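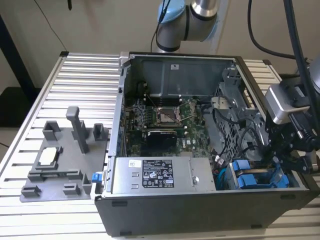

Desktop refurbishment, Hamada site - progress to 1 June 2020

Intake stands at 736 towers, of which 214 have been stripped, checked and logged. Work on the Wavwood batch continues. Each unit is laid on its side with the side panel off, and the processor is pulled before the board is inspected. Power supplies and drive caddies stay in the case until the board has passed.

Bent socket pins remain the main cause of rejection. Aminu Haruna has revised the inspection sheet to record socket condition separately from memory faults.

Outstanding: 3 pallets held at Giltomach - release expected in September. Parts budget unchanged.

Prepared by Britta Sauerland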